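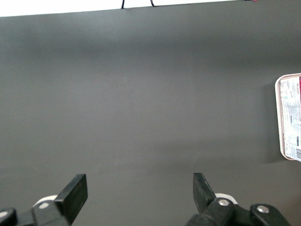
Trucos de mesa para el taller de robótica (los que nos habría gustado saber en marzo)

Hola de nuevo. Ya van varias familias del taller que me piden los apuntes, así que los paso en limpio de una vez. Somos el grupo de los grandes, el que prepara la prueba de ordenar la cocina para la muestra de diciembre, y casi todo lo que sigue lo aprendimos a golpes. Algunas cosas son del robot y otras son trucos de casa de toda la vida, de los que me enseñó mi abuela, que sirven igual.

La superficie

Gris oscuro y mate, no lo cambien. Empezamos con un mantel de hule brillante que tenía Aldana y los reflejos volvían loco al programa, que veía objetos donde había lámpara. Para limpiar, paño de microfibra apenas húmedo con dos gotas de detergente y después otro paño seco. Nada de lustramuebles, por favor, que deja brillo y encima todo patina. Si queda pegote de cinta, un poquito de aceite de cocina en un algodón, esperar y frotar con el dedo.

Los cables

Violeta usa los alambritos de las bolsas de pan y funcionan mejor que cualquier precinto comprado, además se sacan en un segundo. Que los cables caigan por detrás de la mesa y con algo de holgura. El que va tirante es el que se desenchufa justo cuando Fidel está filmando.

Qué objetos elegir

Al principio, cosas livianas y que no se rompan. Hagan rodar cada pieza con la mano antes de dársela al brazo: si se les escapa a ustedes, se le va a escapar a él. Para lo redondo, una bolita de masilla adhesiva debajo, del tamaño de una lenteja. Las botellas acostadas van mejor dentro de una bandeja con borde, así no terminan en el piso (tenemos experiencia!!). Y ojo con los envases con mucha letra y etiqueta: a la cámara le cuestan, déjenlos para cuando lo demás ya salga.

La pinza

Los dedos se ensucian muchísimo más de lo que uno piensa. Alcohol en un hisopo al empezar y al terminar la tarde. Los tornillos se revisan con la llave en la mano, no a ojo, y sin apretar como animales. Ivan pone una rayita de esmalte de uñas entre la cabeza y la pieza: si la raya se quiebra, el tornillo se movió. Me parece una genialidad y ahora lo hago también con las bisagras de mi cocina.

Las velocidades

Ensayen al 50 por ciento y suban a 80 cuando la misma jugada salga bien varias veces seguidas. Yoga quiere ir siempre a fondo y así nos fue con la fuente de su tía.

La mesa de práctica que más usamos tiene una bandeja blanca con una botella roja acostada, algo amarillo y ovalado suelto aparte y una caja de madera clara con manijas negras. Con tan poco hay para toda una tarde.
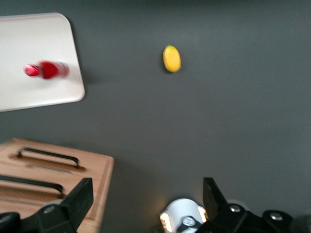 Guardar todo

Las piezas chicas van en frascos de mermelada, con el nombre escrito en cinta de papel sobre la tapa y también en el costado, que las tapas se mezclan. La masilla, en una bolsita cerrada. La madera se limpia en seco con pincel, siguiendo la veta, y si las manijas chirrían o están flojas se ajustan desde adentro. El cuaderno de pruebas vive con los frascos, y se anota todo, hasta lo que salió mal.

Si alguien tiene frascos con tapa a rosca para donar, me avisa!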